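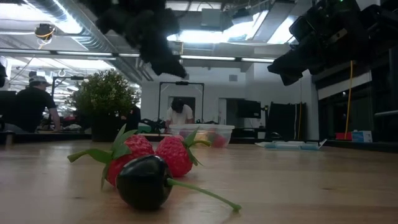

Wandthorpe robot workshops agree a shared code of good practice

Feb 10, 2026

After a winter of meetings, and a fair amount of tea, the workshops and small labs of the Wandthorpe area have signed up to a common set of rules for working alongside bench-top robot arms. The document is called the Fairweather Code, after the street where the first meeting was held, and it runs to 38 pages with a generous margin for scribbling in. It comes into use straight away for new benches, and those already running have until October to catch up.

The code was drawn up by Plodosmont, the local training body, together with eight workshops that had each been getting along quite happily with house rules of their own. The trouble came when people moved between them, as they very often do round here. A hand signal that meant "hold still" in one building meant "carry on" in another, and newcomers were left to pick it up as they went along.

Much of the code is plain housekeeping, and all the better for it. Arms are to be parked before anyone reaches across a table, and whoever wants to reach says so out loud and waits for a reply. Cables must be led away from the path of the arm, with enough slack for its full reach, and checked at the start of each shift. Floor markings are to be kept clear of bags, coats and spare chairs. Where several benches share a room, each one has a named person in charge for the session, and that name goes on a card by the monitor where anyone walking past can read it.

There is a good long chapter on practice objects as well, which caused more discussion than anybody had bargained for. Toy fruit and vegetables are popular for sorting and packing work, being light and easy to tell apart, with strawberries, peppers and the like going in and out of plastic tubs all day long. The code asks that sets be looked over weekly for splits and loose leaves, and that anything damaged be taken out of use the same day and written down in the bench log. Gripper fingers are to be inspected at the same time, and any marks written on them for identification must match the log. 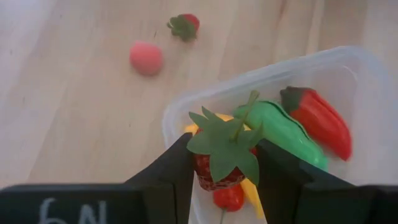
What changes for visitors and trainees

Trainees will now have to pass a short bench check before working on a table with two arms, where the reach of one can cross the reach of the other. Both arms have to be stopped before the objects between them are rearranged by hand, even if only one is in use. Containers not needed for the task should go to the far side of the table, away from the grippers.

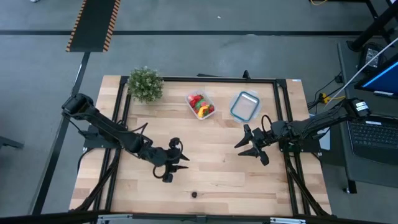 Plodosmont is offering the check free of charge until the autumn, with room for up to 98 people, and will run it in the old corn exchange at Tustton, a handsome building of 1806 that has lately had its heating mended. Those who already hold a certificate from one of the founding workshops need only bring it along and read through the new chapters.

Visitors are asked to sign in, stay outside the floor markings and put their questions to the person named on the card. Printed copies of the code can be collected from Plodosmont's front desk in Wandthorpe, and comments for the next edition are very welcome there too, in writing if at all possible.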